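Progress note, June – Brastville room refit
To: Tomoyo Okabe
From: Ewurabena Ackah

Sorry this is short, wanted it to you before the 11:00 call.

1. Where we are
Shelving in. Wall paint finished exept the strip by the door. Kobina signed off on the sockets. Floor is laid, still has scuffs and bits on it, needs a proper clean before handover. Wumpini has the cleaning quote from Rankin, will forward.

2. Money
Within budget so far. Bevar invoice paid, Wumix one still outstanding – they sent it to the old address. Nothing new to approve this month.

3. Tables
Went with the pale mint-green tops in the end, matte. Dark metal under-frame with a crossbar. Plain, easy to wipe down, and the color goes fine with the light floor. Board for the top is a big one, so two ends need holding when it's handled. Tetteh wants felt pads under the legs before chairs go in, I agree. Cables near the table still to be tidied and clipped down.

Table top and frame, new room:
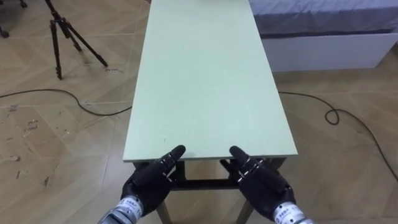
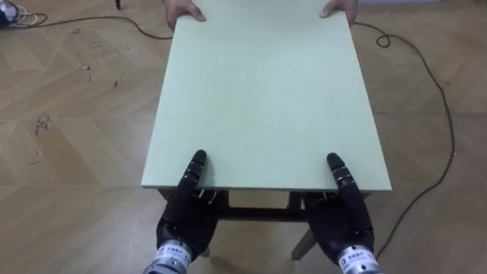 4. Next
– floor clean, then pads
– cable clips (Kobina)
– door strip, second coat
– chairs: 13 ordered, delivery in July, no date from Bevar yet
– need your OK on the blinds, Wumpini sent 2 options last month

Will send the next note once teh chairs are here.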